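In Defense of the Coat Rack

My sister-in-law spent August trying to talk me into built-in closets. The quote was $4000, and for that I'd get soft-close doors, a pull-out thing for belts (I own one belt), and every jacket in the house hidden from view. I said no, and I've been defending myself at dinner ever since.

I like a clothing rack! I like walking in at six in the evening and hanging my coat up without opening anything. Doors are where clothes go to be forgotten - I found a raincoat behind one last year that I'd already replaced.

Bouchra Farouk, who I shared a studio with for years, hated racks because they "made every room look like a store." Well, sure. Stores put clothes on racks so you'll see them and want to wear them. I'd like that at home too, please. My own rack cost $179 and has moved apartments with me twice.

And it gets along with everything else a room has to hold, the heaters and chairs and little trays of odds and ends. 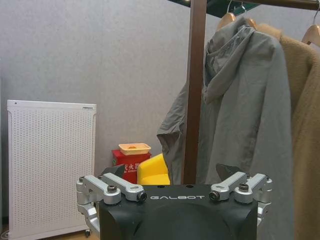
A rack with a wooden pole, a yellow chair and a panel heater against the wall.

Tell me a wall of closet doors would be friendlier. I'd still keep my jacket out where I can grab it.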